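Clundell C-58 Dual-Channel Wireless Receiver for Set and Studio Dialogue

Item no. C-58/2. Sold with rack ears and power cord.
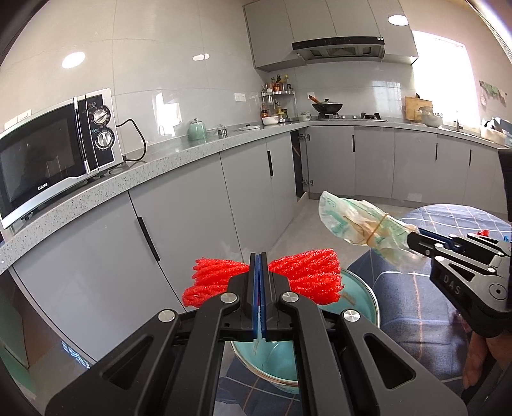 The C-58 takes two actor-worn transmitters and delivers separate line-level outputs to the sound cart. It is built for scripted television and small features, where dialogue is recorded on body mics as well as a boom. Range is 200 feet line of sight — less on a dressed stage with metal flats.

Frequencies are set from the front panel in fixed steps. Each channel stores 29 presets, which can be named by character or by performer. Names are copied to the transmitter over the sync port and remain after a battery change.

Outputs: 2 balanced XLR, switchable mic/line
Headphone: 1/4 inch, front
Antenna: 2 BNC, detachable
Rack height: 1U

Transmitters are ordered separately. The older Gendbridge body packs will pair but do not accept names. Firmware from July or later is required for scene-change muting.

Rental houses should contact Sandra Dunmore for multi-unit pricing. Service questions go to Silvan Sutter at the repair bench.

Page updated 8 Oct 2021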